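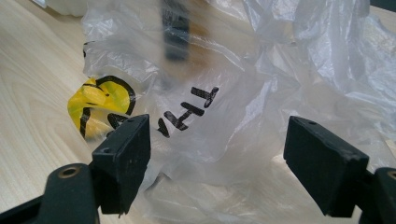

Figure 4. Clear plastic bag on a light wooden table, between the fingers of a hand-held gripper.

4.2 The client's lie and the running time

The private-eye picture depends on a client who is lying, and the audience knows this before the client has found a chair. What varies is how long the film can decently pretend otherwise. In the Parry novels the pretence is kept up for most of the book, largely through the detective's habit of being hit on the head whenever he is close to asking a sensible question. The screen versions had less time and, on the evidence of the surviving budgets, fewer stuntmen.

We coded the 39 scenes of Trillungate in which Parry speaks to a client or to someone acting for one. A scene was marked as "disclosing" if it gave the viewer grounds to doubt the client that Parry himself did not appear to share, and as "shared" if he plainly had the same grounds. Of the 39, only 11 were disclosing, and most of those fall in the first two reels. The remainder of the film is spent in the company of a man who knows he is being lied to and has decided to be paid for it. Earlier writing on the picture treats this as world-weariness. We would suggest that it is closer to bookkeeping.

The comparison with the novel is instructive, if a little unkind to both. Holloway's typescript draft, held with the Skistomow papers, keeps the client's false address as a late revelation, delivered in a boarding house over a plate of cold mutton. In the shooting script the same address is read aloud in the opening scene by Parry, who remarks that the street in question has no even numbers. The mutton does not survive. Neither does the boarding house, although its landlady reappears as a switchboard operator with all her original dialogue and no obvious reason to be saying it.

Esperanza Holloway wrote both documents, and the usual account has her giving in to the producers at Drerkura, who wanted the plot "up front where people could trip on it". The marginal notes tell a less tragic story. Beside the cut mutton scene she has written "good riddance", underlined twice, and beside the new opening a calculation of her fee.

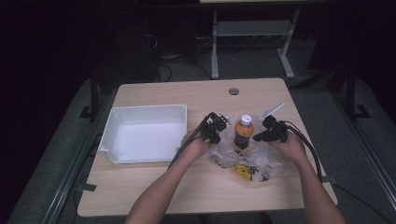
It follows that the shift from concealed to open deceit should not be read simply as a loss. When the viewer and the detective hold the same knowledge, suspense has to be found somewhere else, and in Trillungate it is found in manners. Parry cannot call the client a liar without ending the engagement. The client cannot confess without ending the film. They are consequently very polite to one another for 16 scenes, and the politeness becomes progressively more frightening. The long conversation in the parked car, usually cited as the point at which the pace collapses, is in our view the only one in which both parties say exactly what they mean, though they are nominally discussing the colour of the upholstery.

Gough (working from the release print) reaches a different conclusion. For Sioned Gough the early disclosure is a concession to television, where a viewer might come in late from the kitchen and need to be brought up to speed. There is something to this. The film was sold for broadcast almost before it was finished, and several dissolves sit precisely where a commercial would like to be. But the argument would be stronger if the latecomer were ever told anything useful. Someone returning from the kitchen at the midpoint of Trillungate learns that a brother is missing, or possibly a half-brother, and that a grey hat has been left at the wrong theatre. The present authors, who have seen the film more often than is healthy, are not certain they know much more.

A further difficulty concerns the voice-over. Two versions of the narration exist, and in one of them Parry announces his doubts about the client outright, over a shot of a harbour that belongs to another picture. We have coded from the version without it. Had the narrated version been used, several shared scenes would have had to be counted twice, once for what Parry sees and once for his telling us that he has seen it. The Drerkura correspondence suggests that the narration was added in August after a preview audience asked who the man in the raincoat was. He was the detective.

The next section turns to the sequel, where the client tells the truth throughout and is not believed by anyone, including the cinematographer, who lights her from below.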